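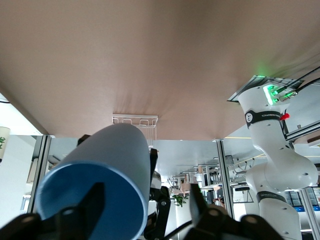
Bench two, holding something blue, with the other arm showing its green lights. Desks beyond.

So I've been promising a post about the robots for ages, and as three of you asked again in the comments on the sourdough one (which is still not fixed, by the way, don't ask) I'm going to get on with it.

If you're new, I work at Skovodik. We hire out reusable cups and plates to festivals, canteens and the odd wedding, and everything comes back to us filthy to be washed, checked, stacked and sent out again. I've been on the returns side for six years. It's noisy and damp and I like it more than I ever expected to. The bit nearest my heart is what we call handing, where you take a cup, look inside, feel round the rim for nicks, turn it the right way up and pass it on. It's very dull to explain and quite soothing to do, up to the point where your wrists start burning at half two in the afternoon.

In April we had the big Lodhi returns, 2,802 cups in one go, and I did 977 of them myself in a day. I know the number because I was keeping a tally on the back of my glove packet out of pure spite. I couldn't open a jar that evening. My sister had to do the pasta sauce.

That was about when the Nalis project stopped being a thing in the newsletter and turned into a thing with a bench and a risk assessment. Nalis is the trial with the arms. They're meant to pick up a cup, pass it between them and put it down where it should go, and the idea is that some day they do the handing and we do the checking. Upstairs had been talking about it since last summer, mostly in phrases like "freeing people up", and if you've ever worked anywhere you'll know what that does to a tea room!

I went in grumpy, I'll admit it. They wanted two people from returns to sit with the engineers for a few weeks and tell them how it's done, and I put my hand up partly because it was a chair. Babita Nishad was the other one. She trained me when I started and she can find a hairline crack in a rim with her thumb while arguing about parking, so if anyone was going to be replaced by a machine I'd have liked to see the machine.

What I hadn't bargained for was how much of the job I couldn't put into words. The engineers asked how I pick up a cup and I said "well, you just pick it up", and they all wrote something down, bless them. Where do your fingers go? How hard? Do you ever put one inside? Yes, all the time, finger in and thumb out, it's how you carry four at once, and I'd never once thought about it. We spent most of an afternoon on that.
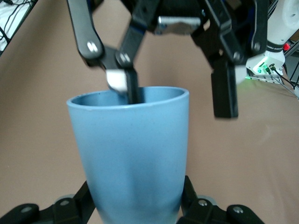

One finger in, one finger out. I felt quite proprietorial about this one.

I found it odd to watch the first time, I must say. You want to lean over and help. The grippers are all black links and shiny bolts, not hand-like at all really, and then one of them goes for the rim and you think, oh, I do that.

They're slow. I'm allowed to say so because the engineers say it too. On a good morning the pair of them got through 400 cups at the practice bench before lunch, and those were clean ones put out nicely, with no lager in the bottom and nobody's wristband stuck to the side. Babita asked what it would do with a cup that had a wasp in it. There was a silence. Wasps have now been added to a list.

Now the serious bit. What changes for us? So far, a few things. There's a new rota where each of us does one week in five on the bench, at the same pay, and you need a half-day course for it, which some of the night crew haven't been offered yet and they're rightly cross. I've raised it. Our handing stints on the line have come down from four hours to three, though I think that was coming anyway after the physio's visit. And we've got it in writing that no one on a permanent contract goes because of Nalis. The seasonal people aren't covered by that. I keep coming back to it, as I was seasonal myself for two summers before they kept me on, and I'm not sure there'd be that door to come through in a few years. I said this to my manager and got a fair hearing and no answer.

What I'd miss, if it all went over to the arms, is the chat. You can talk while you're handing. Checking on its own is eyes down, good light, concentrate, and I noticed in my bench week that I'd come home having barely said a word to anyone. My wrists felt lovely, mind you.

The next stage is a trial over at the Drollanov depot, where the floor is worse and the cups are the tall ones with the handle. Babita's going for the first fortnight and I've got the second. I've told her to take a cushion. I'll do a post from there if the wifi's up to it, and yes, I will try the other flour.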